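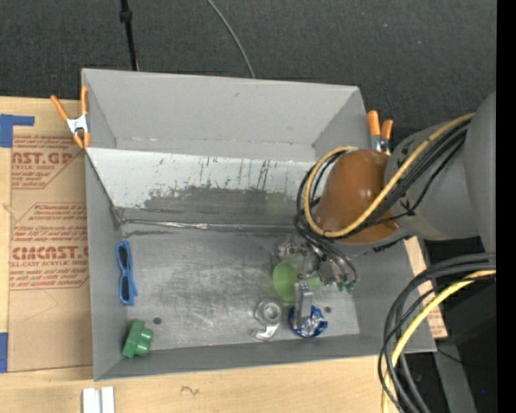
*Figure 4. Gripper over the test bin, mixed small items, clamps on both sides.*

## 4. Comparing grippers in the bin

Now for the fun part! By this point the arm is homed and the controller is talking to it, so you can start finding out what each gripper is good at. The steps are the same for the Vatton and the Eshun, and you'll want to run both, even if you already have a favorite.

### 4.1 Before you start

1. Set the bin on the table inside the taped area and clamp it at the sides. Give it a firm push. If it slides, move the clamps and try again.
2. Check that every cable has enough slack for the arm to reach all four corners. Move the arm by hand to each one and watch the loops near the wrist.
3. Load the profile for the gripper you mounted. Profile 2034 is the Vatton, profile 2185 is the Eshun.

> **Caution:** Loading the wrong profile changes the closing force. Press Stop before you swap profiles, and keep your fingers out of the gripper until the status line says Ready.

### 4.2 Choosing items

Mix things up as much as you can. Sunglasses, a green pipe fitting, a round translucent dish, an odd piece of metal and a crumpled foil wrapper make a great starter set, as in Figure 4. Shiny and see-through items are hard on the camera, and foil changes shape when it's squeezed, so a gripper that looks perfect on blocks can surprise you.

Put some items right up against the walls. Corner picks are where the two grippers differ most, and they're a lot of fun to watch.

### 4.3 Running a comparison

1. Open Tiltunero and choose **New comparison**.
2. Set the speed to Slow for the first round.
3. Enter 15 picks and press **Start**.
4. After each pick, mark it Held, Dropped or Missed. Mark it yourself – the finger sensors can report a hold on a very light item that has already slipped.
5. Swap grippers, load the matching profile, put the items back in similar spots and repeat.

**Note:** Don't try to match the layout exactly. Close is fine for a short run. For a long one (we like 500 picks per gripper), shuffle the items between rounds.

### 4.4 If a pick keeps missing

- Finger stops too high: redo the floor height in section 3.
- Finger touches the wall first: turn on **Tilt approach**.
- Clear items ignored: lower the camera exposure one step and retry.

Corner-pick tips in this section are from Irena Brzozowska. Send yours to the Womance support desk and we'll try them on our own bin.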